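About Us

Steamed buns are the reason we exist! Jusix started as a Thursday supper club in a rented church kitchen in Utmont, with one wobbly folding table, a borrowed steamer and far more dough than anyone knew what to do with. People came for the buns and then stayed behind to ask how the pleats were done. By the following January we were running classes instead of suppers, and we've been happily covered in flour ever since.

Today we're a small cooking school with two teaching kitchens, both on Hegde Street, and we teach steaming in every form we can get our hands on. Buns first, always, but also dumplings, sponge cakes, custards, fish, sticky rice and (in the colder months) a very good steamed pudding that one of our earliest students talked us into.

What we teach

Our basic bun class runs for an evening and starts from plain flour, yeast, sugar, water and a little oil. You make your own dough, you knead it yourself (yes, by hand the first time!), and while it rises we get the fillings going. There's usually a pork and scallion one, a cabbage and mushroom one, and something sweet, often red bean. We roll, we fill, we pleat, and we steam in small batches so that everyone gets to eat a bun that has only just left the tray.

Pleating gets more class time than anything else. A new student's first bun tends to look like a knotted sock and that's fine, it tastes the same. By the fifth or sixth you'll find your thumb staying put while the other hand does the turning, and the gathers start to sit where you want them. We've had teenagers pick it up in minutes and seasoned bakers need the whole evening, so please don't worry about which one you'll be.

Why we steam at the table

We love a big stove, but most of our students go home to a small kitchen, so most of our teaching happens with a countertop electric steamer set right on the table. Everybody can get close to it and everybody can see the tray. We keep the layout simple, with the steamer in the middle, a spot for the lid on one side and a wide plate waiting on the other. Once you've cooked that way a few times you stop hunting for somewhere to put a hot lid — a small thing, but it has saved a lot of buns.

Four to a tray is a comfortable load for a pot this size, one toward each side, with room for the steam to come up through the holes.
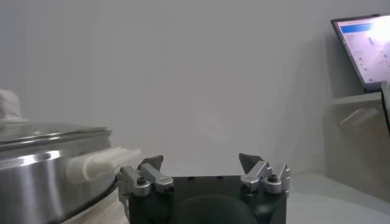
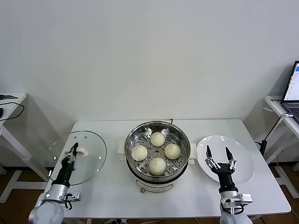 How a class runs

We open the doors at 6 p.m. and dough is on the tables soon after. While it rests there's tea, and there's a good deal of chatting, and then it gets busy! Shaped buns need a second rest before they go in, and we're fairly strict about that one because a rushed bun comes out tight and chewy. After steaming we turn off the heat and give them a couple of minutes before lifting the lid all the way. Lift it straight up and tip it away from you so the drips land on the table and stay off your buns.

Everyone eats together at the end. Bring a container too, as there are nearly always leftovers, and they freeze beautifully.

Our kitchens

The front kitchen is the bigger of the two and seats 32 when every table is out. The back one is quieter, and we use it for the kids' mornings and for trying out new recipes. Both are step-free from the street. The walls are plain and the tables are white because flour shows up on everything else, and we wipe down constantly!

Our flour comes from Kaklow, a mill outside town whose soft white flour gives the pale, fluffy crumb we're after. We tried a lot of others first. If you can't get it at home, any low-protein flour will do nicely, and we'll go over what to look for on the bag.

Who comes along

All sorts, and we're so glad of it. Families, coworkers on a night out, people who grew up eating these buns and never got the recipe from Grandma, people who have never steamed so much as a carrot. No experience is needed for the basic class. For the dumpling and custard evenings it helps to have done the bun class first, but write to us if you'd like to jump ahead and we'll talk it over.

Visiting and booking

Classes are listed on the calendar page and a place costs $50, with all ingredients and an apron to borrow. Private groups can book either kitchen. Please tell us about allergies when you sign up, especially sesame, which gets into a lot of our fillings.

Street parking is free in the evening, and the Utmont bus stops across the road. Come hungry!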